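Home > Food & Making > Conversations

"The milk decides the hour": a talk with Kathleen Sheehan

14 comments | 231 shares

When I came to Brirham in November, Kathleen Sheehan was already three hours into her working day. She makes a washed cheese called Daly in a low building behind the village shop, and she had told me on the phone to come at nine, because before nine she doesn't speak to anyone. I arrived ten minutes early and sat on a wall.

She is a tall woman with a quiet voice, and she answers a question only when she has finished thinking about it. More than once I believed that she had not heard me. Then the answer came, complete, while she was drying her hands or writing in her book.

The cheese has the name of the field where the first cows stood. "People ask me if Daly was my grandfather," she said. "I don't know who Daly was. He had a wet field. It is on the old map with his name, and we kept the name when we rented it."

She did not grow up with cheese. Until she was 30 she kept the accounts for a company that sold windows, and she says that she was good at it. The change started with a holiday job for her cousin Gráinne Moynihan, who had goats and a broken wrist in the same spring. Kathleen went for two weeks to do the milking and stayed until autumn.

"Gráinne made a soft cheese, very simple, and she let me make it when she was tired," she told me. "The first one was like rubber. The second one was also like rubber. I took it personally, I think. In the accounts, if a number is wrong, you can find where it went wrong. I wanted to find it in the cheese too."

I asked if she had found it.

"It was the heat. I was impatient and I made the milk too warm. But to know that took me the whole summer, since I was changing four things every time. Gráinne never told me. She said later that she liked the rubber ones on toast."

Today she buys cow's milk from one farm, Stevora, which is close enough that the tank arrives before the milk has fully cooled. The farmer there, Sudheer Palaniappan, came to the area with a degree in soil science and bought the herd from a man who wanted to retire. The two of them speak on the phone every evening. I was allowed to hear one side of such a call. It was short and it was mostly about grass.

"If he moves the cows to the lower field, I want to know it the same night," Kathleen said. "The milk from there sets slower. It is a good milk, I like it, but I have to wait, and if I don't know that I must wait then I cut too early and everything goes out with the whey. The milk decides the hour. I only decide if I am there or not."

A normal batch is 120 small wheels. In winter she makes fewer. She showed me the book where she writes each batch, with the time of setting, the acidity, the weather, and a last column that has no title. In this column there are single words. I read "sour", "nice", "Gráinne", "no", and on one page, three times under each other, "wind".

"The wind is real," she said when she saw me looking. "When it comes from the sea the door doesn't close well and the ripening room gets dry. I should repair the door. Write that I will repair the door."

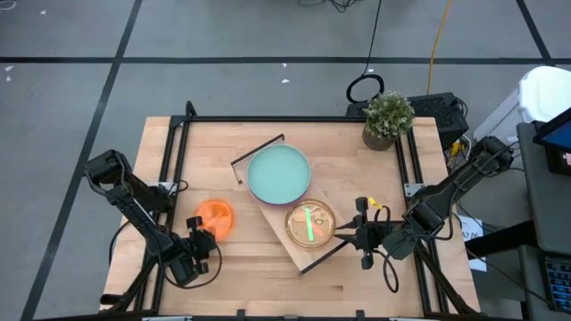 The subject that she most wanted to discuss was the rind. Daly is washed with salt water twice a week for 30 days, and in this time the surface becomes first sticky and then a soft orange, from bacteria that like salt. Many makers buy these bacteria in a packet, and Kathleen did the same in the beginning. Later she wanted to know what was living in her own room, so she began to take small samples and let them grow on plates. When she tries to explain to visitors which color she hopes for, she speaks of a bright orange, as bright as that round petri dish on the pale wooden tabletop, and then she adds that a real rind is never so bright and that she would be frightened if it was. "It should be the orange of an old brick," she said. "But if I say old brick, people don't want to eat it."

The help with the samples came from Sorcha Keane, who taught biology at the secondary school and is now retired. I met her the same afternoon. She lives two doors from the shop, and she and Kathleen interrupt each other like sisters.

"She came to me with something in a jam jar," Sorcha said. "I told her that a jam jar is not how we do it."

"It was a clean jam jar," said Kathleen.

"It had jam in the lid."

Together they spent a winter with the samples. What they learned was modest, and Kathleen is careful not to make it bigger than it was. There were yeasts that came early and disappeared, and there was one that she had washed away for years because she thought it was dirt. When she stopped fighting with it, the rind became thinner and the smell less sharp. She doesn't know for sure if one thing caused the other. The same winter she also changed the salt.

"Sorcha was angry about the salt," she said.

"I am still angry about the salt," said Sorcha.

The business has not always been quiet. Four years ago a distributor named Pleruletti offered to take the whole production and sell it in the cities. Kathleen signed for one year. The money was better than she had seen before, but the cheese had to leave at three weeks in order to arrive in the shops on time, and she found that she was embarrassed when she saw it there.

"I went to a shop in the city and I bought my own cheese, like a spy," she said. "It was white inside, like chalk. A man next to me took one also, and I wanted to tell him to put it back, or at least to wait ten days. I did not tell him. I was in the train the whole way home thinking about this man."

She did not renew. For some months after this she had more cheese than buyers, and a part of it went to the pigs of a neighbor. She doesn't speak of this time with bitterness – it was a fair contract, she says, and they paid on the day they promised. But she went back to selling from the shop, from two markets, and to a few restaurants where she knows the cook.

One of these cooks is Tadhg Nic Giolla, who bakes the cheese in its own rind with a little cider and serves it with boiled potatoes. I ate it that evening. The inside was loose and tasted of butter and something like mushrooms, and the rind had become a bit crisp at the edge. He told me that he does not cut off anything. "If a guest leaves the rind, I ask why," he said. "Not in an angry way. I want to know."

On the second morning I was permitted to come before nine, on the condition that I don't talk. Kathleen washed the wheels with a cloth, each one turned and put back on its board with the wet side up. She works from the oldest cheese to the youngest on some days and in the opposite direction on others, depending on what she wants to carry with the cloth from one to the next. I had prepared a question about this and had to keep it for two hours.

"Old to young is when I want the rind to start fast," she answered finally, over coffee. "The old ones teach the young ones. Young to old is when I am worried about something on the old ones and don't want it to travel. At the moment I am not worried."

I wanted to know if she has somebody who will learn it from her. She has had two apprentices. One left to have a baby and one left to make beer, and both still come at Christmas. A third will begin in spring, a young man from the next valley who wrote her a letter by hand, with a drawing of a goat on the bottom. She has told him that there are no goats.

"He is coming anyway," she said.

Before I left she wrapped two wheels in paper for me and wrote on each one a day when I should open it. I opened the first one four days too early. It was good, a little firm in the middle. The second is in my cellar now, on a plate, with a bowl turned over it, and my wife has asked me to move it farther from the stairs.

14 comments | Share this conversation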